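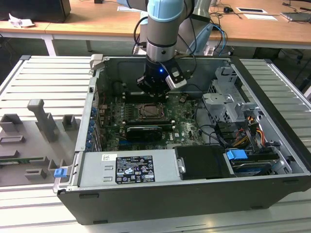
A robot arm with a black gripper above the motherboard of an open desktop tower.

Flako is a robotic disassembly cell for desktop computers, sold by the automation firm Shirazi of Horkgate. It is intended for refurbishers and recyclers that remove reusable parts from office machines before the remaining metal is shredded. The cell was designed by Parviz Ansari and Banafsheh Fallahi and is offered either as a complete installation or as a kit for an existing bench.

Design
The computer is placed on its side with the side panel off, so that the motherboard, drives and power supply can be reached from overhead. The bench surface is made of parallel extruded aluminum slats. Tools and locating pieces are kept beside the computer on a 3D-printed fixture plate with raised holders. Customers may print replacement plates from files supplied with the cell.

Cables are the main source of faults in this type of work. A power lead lying across a drive can catch on the gripper, and the control software stops the arm when the pulling force exceeds 40 newtons – a limit the operator can lower but not raise.

Operation
The operator selects a chassis profile, confirms the position of the case and starts the sequence. Drives and memory modules are taken out first. Graphics cards follow, provided that the slot latch has been released. Power supplies are left to the operator in the standard package, as their screws are reached from outside the case.

Versions and service
Version 2 replaced the original suction tool with a gripper and added support for cases with tool-free drive carriers. The service contract covers calibration, spare fingers and new chassis profiles. Profiles for unlisted models are charged separately.

Trial
A trial at the Gurnadby recycling depot ended in April, after 3907 computers had been processed. The depot's report rated drive removal as reliable but criticized the time needed to create a new profile. It also noted that dust on the fixture plate affected the seating of small tools.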